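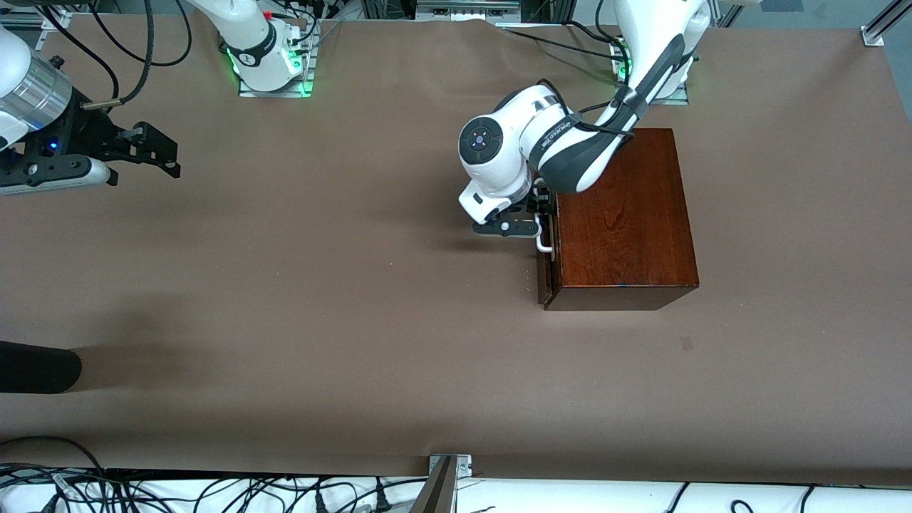

Wooden box on the brown paper tabletop, one arm at the metal handle.

Ticket: gift catalog import, Tratgate storefront
Status: open, waiting on Vernum
Priority: normal

Reported in September. The nightly feed from Aquino holds 3,321 gift items. The storefront shows 2,000. Missing items are mostly wooden keepsake boxes, candle sets and gift wrap. Search returns nothing for them, and direct links go to the category page.

Checked so far:

Feed file opens clean. No duplicate SKUs, no blank prices.

Import log stops at row 2,000 with exit code 0. No error is written.

Batch size in Sendness was set to 1,000 with a limit of two batches per run. Limit removed, import rerun at 6:40 a.m. Third batch started, then timed out on the image step.

Reran with images skipped. All 3,321 rows loaded – titles, prices and stock levels match the feed.

Gift wrap option is still missing at checkout for the new rows. The wrap flag arrives as "Y" and the storefront expects "1". Mapping rule added on staging only.

Open items:

Vernum to raise the timeout on the image host.
Rerun the image step once that is done.
Move the wrap rule to live after a test order goes through.

Workaround for now: staff can set the wrap flag by hand on the item page. Do not edit the batch limit while a run is active.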